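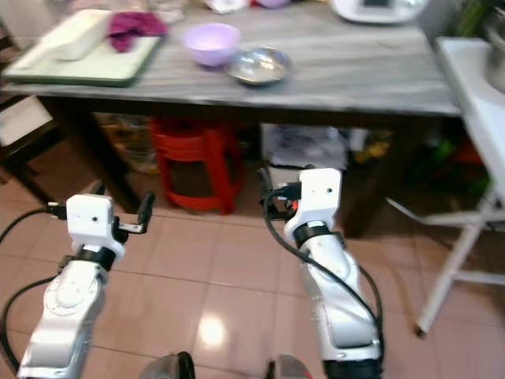

餐桌兼备菜台，到底该不该买木纹桌面的？

看你肯不肯随手擦。肯擦，灰白木纹是这个价位里最省心的一种；不肯擦，买什么桌面都会在半年后变成同一种颜色。

问这个问题的是Kavitha Kaimal，她上个月搬家，厨房小得转身要先打报告，想找一张既能吃饭又能切菜的桌子。我给她回了一大段语音，她听了开头就挂了，让我写成文字。于是有了这篇评测，评的是我家这张Prilanon的餐桌，三月买的，用到今天，该发现的毛病基本发现完了，没发现的大概也已经被东西盖住了。

先说桌面。灰白底，木纹，边上收了一圈深色。商品页上管这个颜色叫“晨雾橡影”，我读了两遍，没读懂，但颜色是好颜色。它的好处在于藏。面粉撒上去看不见，米汤滴上去看不见，茶渍要过一夜才看得见。坏处也在于藏：有一回我把一小片蒜皮当成了木纹，擦了三次没擦掉，第四次它自己飘走了。

深色收边我原本嫌它多余，像给一张老实的桌子画了眼线。后来发现它有个实际用处，夜里端着汤过来，不开大灯也知道桌子到哪儿为止。桌腿也是深色，踢到了不显脏，脚趾的感受商家没有提，我也不替他们补充。

尺寸方面，商品页给的是一串数字和一张模特对着柠檬微笑的照片。柠檬有三个，整整齐齐。我家桌上从来没有过这么宽敞的时候。我的建议是，看尺寸之前先把你打算常年放在桌上的东西列一张单子，再从桌面里把它们减掉，剩下的才是你真正买到的桌子。按这个算法，我花了一张桌子的钱，得到了一个砧板大小的自由。

下面说说占地方的几位。

浅绿色托盘，带白边，长方形，桌子左边归它。这是我在这一整套里最满意的东西，比桌子满意。道理很简单，桌子上散着五样东西叫乱，托盘里装着五样东西叫收纳。上面横搁一个白色长方盒子，后角塞一块紫红色的布，揉成一团，也照样算收纳。托盘的白边容易留水印，洗完要擦，否则晾干以后像一张地图。Meenakshi Warrier来吃饭时问我这托盘是不是端菜用的，我说是，然后我们两个人都看了它一眼，它那天装的是账单。

淡紫色塑料盆，220块钱的桌子上最便宜的住户。泡豆子、和面、洗葡萄、临时收留来不及归位的发绳，什么都干。塑料轻，一只手就能拎走，这一点在备菜时比什么都要紧。缺点是油。装过一次腌肉以后，它需要洗两遍才肯忘记。颜色和绿托盘放在一起说不上搭，也说不上不搭，像两个不同部门的同事在电梯里。

旁边的不锈钢浅盆是用来对付紫盆的缺点的。凡是带油带酱的都归它，冲一冲就干净。浅有浅的好，拌凉菜翻得开；浅也有浅的坏，拌得激动一点，黄瓜就上了桌面，然后借着木纹的掩护消失不见。另外它反光，中午坐在它对面吃饭，会有一种被审问的感觉。

桌子右上角长期驻扎着一台白色电器，深色显示面板。它的功过另写一篇，这里只谈它对桌子的影响：重，不爱挪，所以那个角等于不存在。买桌子的时候请务必把这个角先送出去，不要心疼。散热口记得别贴着墙，也别顺手往上头堆东西，这两条我都是先做错再做对的。

再往下看，桌子底下。

很多评测不写桌底，大概因为写评测的人家里桌底是空的。我家的不空。这张桌子底下放得了东西，这是我决定买它的真正原因，只是当时对家里人说的是因为颜色。东西放得进去，底下就是一间储藏室，面积和桌面一样大，而且不收租。

正中间是一张红色塑料凳。高度刚好能整个推进去，这一点我专门量过，是我为数不多量过的东西。来客人就抽出来，客人走了推回去，平时伸脚的时候偶尔和它碰一下，算是打个招呼。凳子是在Kamath杂货铺买的，44块，承重700斤，是老板拍着凳面说的。我没有理由不信，也没有办法去证实。

左边一堆透明塑料袋，各自装着各自的东西。透明的好处是找东西不用翻，坏处是别人也不用翻。Lerato Du Plessis有一次坐下来系鞋带，直起身来就准确地说出了我囤的是什么。右边是一个白箱子，配一只深色塑料袋，再往右是些黄黄绿绿的东西，那一片光线不好，我自己蹲下去也要适应一会儿。我的经验是，越常用的越往外放，放到最里面的东西，和捐掉没有太大区别，只是还得替它扫灰。

说到扫灰，要提一句地砖。我家地面是偏粉的米色砖，深色桌腿立在上头，哪条腿底下垫得不平一眼就知道。说明书建议两个人抬着调脚垫，我和Jagadeesh Murthy抬了一下午，他坚持是砖不平，我坚持是桌子不平，最后往一条腿下面垫了折起来的说明书。到现在也没有晃过，可见说明书还是有用的。

配的椅子要不要一起买？Prilanon的套装里有，我没要，用的是家里原有的深色木椅，摆在桌子左手边，颜色和桌腿差得不远，外人看不出来。省下的钱后来花在了第二个托盘上，第二个托盘现在装着第一个托盘装不下的东西，放在卧室。

对比一下另外一家。Sekent有张差不多的，白色亮面，Meenakshi Thevar家在用。样子确实好看，拍照尤其好看。代价是她每天要擦三回，而且进门会先请你把杯子放在杯垫上，再请你坐下。我在她家喝茶总是很端正。亮面划痕也明显，她那张上面有一道，她说是猫，猫没有发言。如果你是那种水槽里留一只勺子就睡不着的人，买Sekent。其余的人买木纹。

几个具体的提醒，给准备下单的：

收边的接缝处会积面粉，用旧牙刷沿着走一遍就行，别用刀尖剔，我剔过，现在那里有一个小小的纪念。

热锅不要直接放。商品页写着“耐热”，没写耐多久。我用的是隔热垫，用完压在托盘下面，所以每次要用都得先找隔热垫。

擦桌子用拧干的布，水渗进边缝以后收边会不会翘，我不清楚，我的没翘，但我也没敢让它试。

送货的人只送到楼下。这一条页面上有写，字很小，在柠檬的下方。

打分的话，桌面给四星，桌底给五星，颜色的名字给一星。托盘如果单独打分也是五星，可惜它不参加。Kavitha看完初稿，回了我一句：所以到底买不买？买。先量好厨房，再量那张红凳子。

Jun 15, 2025补一句：她买了，买的是圆桌。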